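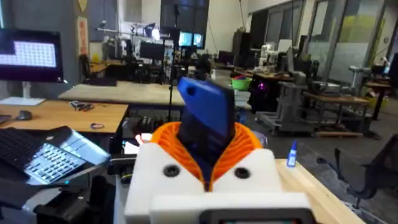 View from a wrist camera with the blue finger fitted. Laptop on the left, glue bottle on the bench at right.

[bench-automation] Re: Zulberg two-arm kit, worth it for small assembly work?
From: Da-eun Wi
To: bench-automation list
Date: 23 June 2018

Timothée Coste wrote:

> Hi all,
>
> We are looking at the Zulberg two-arm bench kit for light assembly
> and gluing, short runs, parts that fit in your hand. The sales sheet
> is thin. It says "adaptable fingers" and "wrist vision" and not much
> more than that.
>
> Does anyone here have one running? What I would like to know:
>
> - are the printed fingers good enough or do you end up making your own
> - can it hold a hand tool, or only parts
> - are the wrist cameras usable or just there for the brochure
> - what is support like now that Perrin has taken over the sales side
>
> We have also had a quote from Westis for a single arm on a rail. It
> costs more but the paperwork is better. Any opinion welcome, on or
> off list.
>
> Timothée

Hi Timothée,

We have had the Zulberg kit on trial since April, so I can answer most of this. Sylvain Vasseur did the setup and I have done most of the running. He is copied and can correct me.

Fingers first. They come as printed parts that screw to the white blocks on the gripper. The orange ones are ribbed on the inside and give a little when they close on something. The blue ones are flat paddles and stiffer. We started with blue for everything and moved to orange once we got to odd shapes. Changing a pair is two screws per side and takes me four minutes if I have the right driver in my hand. The screws go straight into plastic, so don't lean on them. I stripped one in the first week and Perrin sent a replacement block without arguing.

We have not had to design our own fingers. Abelardo Agudelo's group did, but they are picking thin flat stock and the ribbed ones don't get under an edge very well. If your parts are thicker than a coin I would not worry about it. The drawing files are in the download area, in the folder called "spares" for some reason.

Can it hold a hand tool? Yes, with some care. We have spent a good part of the trial on exactly this, with one arm carrying a glue gun and the other one left free for the part. A glue gun is a poor shape for a two-finger gripper. The weight is all at one end and the trigger is where you would like to hold it.
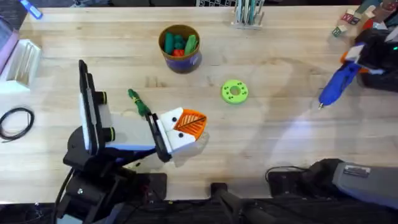 What worked for us was to grip high on the body and keep the nozzle angled down the whole time, including during the approach. If you let the wrist roll during the move, the tool creeps in the fingers and your nozzle position is off by the time you arrive. The creep is small, but on a ring or a flange you will see it. We now re-zero the tool against a fixed point on the bench every seven passes. Sylvain thinks that is too often. I would sooner lose the time.

The trigger is still not solved. Zulberg list an actuator clip for it and we have been waiting on ours. If your process needs the tool switched on and off during a move, ask Perrin for a delivery date in writing before you order anything.

Cable routing matters more than the manual lets on. The manual has one drawing of it, and the drawing shows the arm parked. Once the arm is reaching out over the bench the slack has to go somewhere, and where it goes is over your parts. Give it enough loop for the full reach and then run the real motion slowly a few times with your hand on the stop before you trust it. We tie ours back along the arm with cloth tape. Hard zip ties caught on the joint covers. 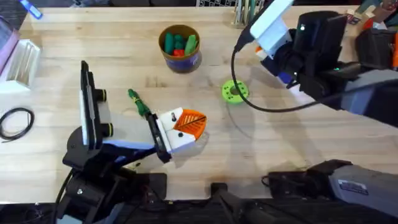 The other thing about layout is how much bench the pair of arms takes up. The bases sit along the front edge and the shoulders swing back further than you would guess from the footprint drawing. We lost a strip at the front that I had planned to use for trays. Parts now live toward the back and the sides, and the middle stays open for the work. If your bench is against a wall, pull it out before you bolt the bases down. We bolted first.

On software, the kit comes with Rarkell, which is the part I like least. Teaching a position by hand is easy. Editing a sequence afterward is not. There is no undo past the last step and it renames your points if you paste them into a second file. I keep a text copy of every sequence. Albane Pons wrote a small script that compares two saved files and lists the points that moved, and she said she is fine with me passing it along, so ask me off list if you want it.

The arms themselves have been steady. We are at roughly 2000 cycles across both and have had one fault, a loose connector at a wrist, which came down to how I had seated it. The green light on the wrist unit is easy to see from across the room and I have come to rely on it more than the screen.

Cameras. They are usable. They sit low and look out past the fingers, so you get the fingers large in the foreground and the bench beyond. The angle is wide, which means anything in the background comes along too. For us that is the rest of the lab, with windows down one side, and the exposure shifts when the gripper swings toward the glass. I locked exposure by hand in the Rarkell settings page (second tab, it is not in the main menu).

The main weakness is that your own finger can hide the thing you want to see. A small round part sitting just behind the left finger is half gone from the view until you are nearly on it. We deal with that by coming in from the other side or by taking a look from higher up before the descent. A separate camera over the bench helps a lot. It is not in the kit and the price on the quote does not include one, so budget for it.

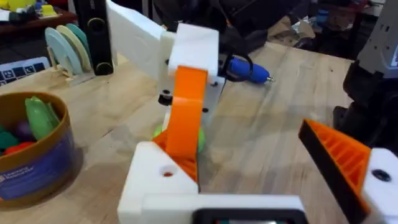
Orange fingers from the wrist camera. The green ball is partly behind the left finger, second arm beyond.

For test pieces we have mostly used play food out of a canister, plus printed rings and whatever was on the bench. It is a decent mix of shapes. I would do the same before you put real parts in front of it, and I would keep a list of which ones slip. Long rounded shapes were the worst for the blue fingers and no trouble for the orange. I have 19 entries in my list so far and can send it once I have cleaned up the notes.

Support under Perrin has been fine by phone and slow by email. Ask for the technical desk directly. The sales desk will take a message and it may or may not get there.

I can't say much about the Westis arm. I have seen it at a show and that is all. A single arm on a rail would give you the front of the bench back, but you would need a fixture for every part that our second arm currently just holds. If you do short runs with a lot of different parts, the fixtures will cost you. If it is one part all year, I would look at Westis seriously.

Our trial has a few weeks left on it. We will most likely keep the kit if the actuator clip turns up and works, and I'll post again when I've had it on the glue gun for a while. You are welcome to come by and run your own parts on it before then. Bring spares of anything you care about.

Da-eun

_______________________________________________
bench-automation mailing list
To unsubscribe, send a blank message with "unsubscribe" in the subject line.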